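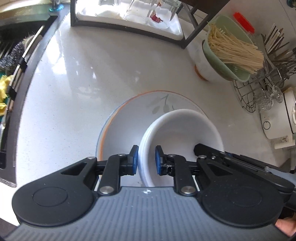
Household Handling Code of Practice: progress report to the Humphreys Fund

Prepared by Bleddyn Owen, Dellcombe
April 4, 2023

1. Where we are

When you gave us the money in August, we promised a short, readable code of practice for people who record kitchen tasks with hand-held grippers and then expect a robot to learn something from the result. We have a draft. It is readable. It was short for most of the spring, until people started commenting on it.

The draft has 10 rules. Seven are settled, in the sense that everyone who dislikes them has stopped writing to me. The other three are covered in section 4.

We have also collected 300 recordings made under the draft rules, in ordinary kitchens belonging to ordinary people, with their dishes still in the rack. The Prokero team wanted a purpose-built test kitchen. I visited the one they had in mind and it had a single mug in it. I don't know anyone who lives like that, and I don't think we should write rules for them.

2. What the rules say so far

The rules on consent and privacy went through with the least fuss. The householder signs before anyone walks in, can stop the session without giving a reason, and gets to see the recordings before they leave the building. Mail, medicine labels and anything stuck to the fridge get covered or moved first. Everything else stays where the household keeps it.

The hygiene rule took longer than I'd budgeted for. Finger pads are washed before the first item and again after any contact with raw food, the inside of a sink or the floor. Surham's first version ran to two pages and called for a log sheet to be signed at every wash. Ours is one paragraph. I'm prepared to defend the paragraph.

Then there is handling, where I expected trouble and got it. The pinch on the rim of a bowl, one pad inside and one out, is a good case. It's a natural grip and most operators go for it without being told. The trouble is that it puts a pad on the side the food goes in, and a robot that learns it will do the same thing for as long as it's plugged in. The draft now allows the rim grip on clean, empty dishes only, and asks the operator to note it in the session record. Bowls with something in them are to be held from the outside or left alone.

For stacked items, such as a bowl on a plate, the rule is that you lift one thing at a time and the bottom thing stays put. I'm told this is obvious. I'm also told, by the same person, that it should have a flow chart.

3. Breakages

You asked us to report these plainly. There were 2, a saucer and the lid of a butter dish. Both were replaced at our cost, the butter dish after a search that took longer than writing the hygiene rule. Both happened at the end of long sessions, so the draft now sets a rest break every half hour and bars glassware after the second break. Operators were cool on this until they tried it. Wrists had more to do with it than we'd thought.

4. What isn't settled

Failed attempts. Surham wants every dropped spoon kept in the set and labelled. Prokero wants them deleted. The draft says keep and label, which I think is right — a collection with no mistakes in it is a strange account of anyone's kitchen — but the wording on who does the labelling has been through more versions than I care to list.

Tidying. How much may an operator move before starting? Our current line is "only what is unsafe or private". One reviewer has asked us to define unsafe. Another has asked us to define only.

Slippery surfaces and glare. Glossy counters throw back a lot of light, and operators like to shift the work to somewhere duller. I'd sooner they left it and noted the lighting, as the eventual robot won't be able to pick the countertop. Prokero has agreed to this in principle. I've learned to ask for the second half of that sentence, and I'm waiting for it.

5. Money

We are under on travel and over on printing. The printing is the pocket card, which operators asked for and which had to be redone when we renumbered the rules. I'd like your approval to move the unspent travel money across. I'd also like to promise we won't renumber the rules again, but I've met the reviewers.

6. Next

The three open rules go back out for comment with a closing date, this time in bold. After that we run the full draft in a fresh set of homes, with operators who had no hand in writing it and who will be given the card and nothing else. If they can't follow it, we'll fix the card.

The final report is due to you in August. The session record form and the current draft are attached, along with Surham's two pages on washing, which they asked me to include.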